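Flundton Depot Strips Retired Workstations for Parts

The electronics bench at the Flundton reuse depot has started taking apart a batch of 109 retired desktop towers, with the usable parts going back into stock and the bare cases going out as scrap metal. Work began in August and is expected to run through the fall.

The towers came from Trusach, a drafting and survey firm that replaced its office machines over the summer. Most of them are full-size workstations built for drawing software, so they carry more memory slots and larger graphics cards than an ordinary office desktop. Storage drives were pulled and shredded by Trusach before delivery, and none of the machines arrived with a working operating system.

Depot manager Trevor Whiteley said the batch is the largest from a single source that the bench has handled. It was stacked on pallets in the loading bay for two weeks while shelving was cleared.

"We had space for the cases or space for the parts, and for a while we did not have both," he said.

Each tower gets an intake number on a strip of tape, a visual check, and a decision on whether it is worth rebuilding whole. Machines with bulging capacitors, cracked boards, or bent processor sockets are marked for parts. Machines with a clean board are set aside even if the processor or memory is gone.

The side panel comes off first and the case is laid down on the bench so that the board faces up. Power cables are unplugged next, then data cables, then any fan or plastic air guide that blocks access. Processors are removed early. They are tested on a separate board and stored in trays.

Graphics cards are handled individually. They account for most of the resale value in the batch, and they are also the part most often damaged during removal. A long card with a metal cooler puts weight on its slot, and the retaining latch at the end of the slot has to be open before the card will lift. The bench procedure calls for the bracket screw or clamp to be released first, then the latch, then an even pull on both ends of the card.

The boards themselves are left in the case until the expansion slots are clear. Coin-cell batteries stay in place until that point and then go into a separate container for battery recycling. 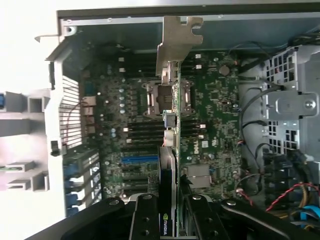
What Happens to the Cards

After removal, each graphics card is blown out with compressed air and checked for missing small parts along the edge of the circuit board. The bracket is examined for bends, as a bent bracket will keep a card from seating in its next case. Cards then go to a test machine and run under load for 10 minutes while temperature and fan speed are logged.

A card that passes gets a green tag with its model, memory size, and test temperature. A card that shows display errors is tested once more with fresh thermal paste. If it fails again it goes to board scrap, and the cooler is taken off and sorted as mixed metal.

Ngọc Tô, who runs the test station, said heat is the usual cause of a first failure. Many of the cards have never been opened, and the paste under the cooler has dried to a crust.

"Cleaning and repasting takes less time than writing the scrap ticket," Tô said. "A card that was shutting down under load will often pass on the second run."

Tô keeps the test results in a shared spreadsheet that the sales counter can read. Buyers may ask for the log on any tagged part.

Motherboards and Memory

Motherboards are a harder sale. Many brand-name workstation boards use their own power connectors, mounting points, or front-panel cables, and will not drop into a standard case. The depot keeps boards that test clean and sells them mainly as replacements to people who own the same model.

An exposed processor socket is easy to damage, so any board that will be stored gets a plastic socket cover before it leaves the bench. Boards without a cover are not stacked. The depot ran short of covers early in the job and ordered more from Zoltari, a parts supplier it has used before.

Memory is pulled by hand, wiped at the contacts, and sorted by type and size. Registered memory, common in workstations and servers, is kept in its own bin – it will not run in most home desktops, and mixed bins led to returns last year. Heatsinks on the smaller board chips are left attached unless the board is going to scrap.

Where the Parts Go

Parts already promised include a set of cards and memory for Tăng, a repair shop that rebuilds desktops for resale. The rest will be sold over the depot counter. Whole rebuilt machines will be offered later, once enough matching parts have been tested.

The depot has recorded $2,470 in parts sales from the batch so far. Whiteley said the money goes toward bench equipment, starting with a second test machine, and that the present one is the main limit on how fast cards can be cleared. Steel cases and drive cages are weighed and sold with the regular scrap load.

Walk-in buyers can view tagged parts on Saturday from 10 a.m. Parts are sold as tested, with a short exchange period for anything that fails to start. Buyers should bring the model number of their computer, and for graphics cards, the rating printed on the power supply label. The depot does not install parts at the counter.

Household computers are still being accepted at the side door during normal hours, though the bench will not begin work on them until the Trusach machines are finished.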